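The Kirkonance Necklace

I signed up for the bead fair at Kirkonance in October, back when January sounded like a place I'd never get to. The idea was one necklace, peyote stitch, 3000 seed beads, all in that smoky blue Atia only sells by the tube. I told everybody at the shop in Arnton. Big mistake!

So by the new year I had a very nice bracelet. It was supposed to be longer (much longer), but I kept ripping out the same two inches, and then the thread frayed, and then I stepped on a tube of beads in my socks and had to take a few days off from the whole thing.
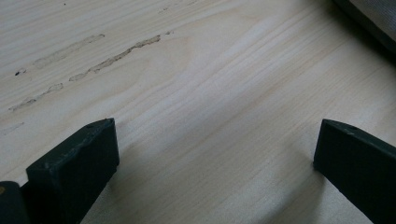 My sister on the phone told me to quit calling it a necklace, put a button on the end, and enter it as it was. Bracelets had their own table anyway, she said, and hardly anyone bothered with it.

I sulked for an evening. Then I dug out my grandmother's button tin and found a little gray one with a shank, and I made a loop to fit, and the loop was too small, so I made another. That one slid over the button with a tiny click and I sat there doing it again and again until my tea was cold.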